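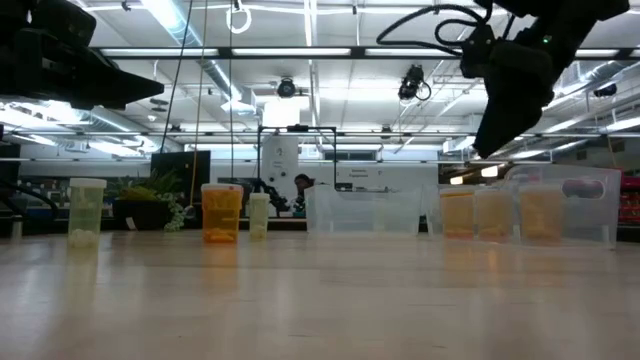
From the Editor's Kitchen Table
Newsletter Editor, Gumton Neighbors

Tuesday, January 29, 2019

My bathroom cabinet finally beat me last weekend. I opened the door to get a bandage and a shower of stuff came down into the sink, including a tube of sunscreen that I'm pretty sure moved here with us from Stirnville. So I sat on the edge of the tub with a trash bag and went through the whole thing, and I've been boring everybody with it ever since (your turn now!).

First thing I learned: I buy cough drops every single winter and never finish a bag. I found 11 half-used bags, boxes and tins, and some of them had turned into one solid cough drop. I also own 2 thermometers, and they don't agree with each other. One says I'm fine and the other says I should be in bed, so I know which one I'm reaching for on Monday mornings.

The old prescriptions were the part I'd been putting off. I had leftovers from a dental thing, something for a rash, and a bottle with a label so faded I couldn't read a word of it. I used to just shove that kind of thing to the back and close the door. This time it all went into a grocery bag and I drove it over to the pharmacy on Holtonard Street, where there's a drop box right inside the front door, to the left of the greeting cards. It took me less time than finding a parking spot. They'll take pills in the original bottle or in a zip bag, but no needles and no liquids, so call ahead if you've got either of those. I scribbled over my name on the labels with a black marker first and felt very official doing it.

While I was in line for stamps I asked about all the vitamins I'd found, and the woman at the counter told me the bathroom is a lousy place to keep them anyway, what with the steam from the shower.
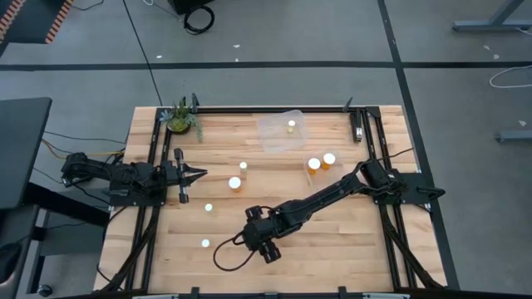
So now ours live in a shoebox on the top shelf of the hall closet, next to the spare light bulbs, and I've written the dates on the lids in big numbers I can read without my glasses. My husband has asked me where the aspirin is every day since. It's in the shoebox, dear.

I did get carried away at one point and buy a fancy organizer with little drawers. Don't do that until you've measured! It was too deep for the closet by the width of my thumb and it's now holding buttons and thread in the sewing room, where I have to say it looks terrific.

After all that I rewarded myself with the green curry at Somboon, which has moved the big tables to the window side and is open on Sundays again. Go early if you want the corner booth – I waited quite a while and ended up by the coat rack, but the curry was just as good there.

A few odds and ends before I run out of room. The drop box is open whenever the store is, and there's no charge. If you'd like the one-page cabinet checklist I made for myself, I printed 100 of them (the copier and I had a misunderstanding) and they're in the rack by the library's front desk. Please take one, or take a few for your street. And if anybody wants cherry cough drops, unopened, good through September, I have 2 bags with your name on them. Just knock.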